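Part 2: Fitting the Processor

Okay, the fun part! If you've followed along from Part 1, your board is flat on its box (or on the antistatic bag, whichever you prefer), you've got good light, and you haven't put any memory or a cooler on yet. Leave them off for now. I do the processor first every single time, while there's still plenty of room for my fingers.

Set aside fifteen minutes if it's your first one. I did mine on a Sunday morning with the radio off and the dog shut in the hall, and I'd recommend both.

Before you start

Switch off and unplug anything you're borrowing parts from. Touch bare metal on a grounded case, or clip on a wrist strap if you have one. Wash your hands too - skin grease on the contacts is a pain to get off again.

CAUTION: The pins in this kind of socket are in the board, and they bend if you so much as look at them funny. Don't touch them, don't blow on them, and don't wipe them with a cloth. A sleeve cuff can do it. Ask my friend Gunvor Hovland, who lost a perfectly good board to a cardigan.

Opening the socket

1. Turn the board so the socket is comfortable to reach and the memory slots are out of your way.

2. Press the retention lever down a little, ease it out sideways from under its catch, and let it come up slowly. It's springy, so keep a finger on it.

3. Lift the load plate and swing it all the way open. If your board came with a plastic cover, keep it somewhere safe. You'll want it if the board ever goes back to the store.

4. Look across the pins from a low angle with a flashlight. They should make a neat, even pattern. If one spot glints differently from the rest, stop and check it with a magnifier before you go any further.

Placing the processor

5. Pick the processor up by its edges, metal lid facing up. Keep everything off the flat contacts underneath.

6. Find the little triangle on one corner of the processor and match it to the mark on the socket or its frame. Check the notches along the edges as well, they have to agree with the socket.
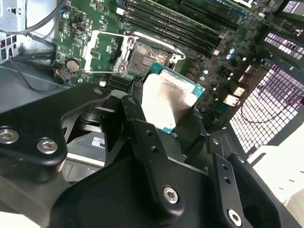
7. Bring it down level and let it settle under its own weight. No sliding, no wiggling, no "just a tiny push." If it rocks or sits high on one side, lift it straight back out and check the triangle again.

Note: I get this wrong more often than I'd like, usually when I've been staring at the board too long. Walk away, have a coffee, come back. It'll drop in like it was never a problem.

Closing up

8. Swing the load plate down over the processor. On some boards the front lip has to tuck under a screw or a catch, so check your own board's booklet for this bit.

9. Bring the lever down and hook it back under its catch. It takes a firm push, and you may hear a bit of a creak. That scared the life out of me the first time!

CAUTION: Firm is fine, but if the lever flat-out refuses, don't lean on it. Open everything up and go back to step 6.

Leave the top of the processor clean and bare for now. Thermal paste and the cooler are in Part 3, and the memory goes in right after that.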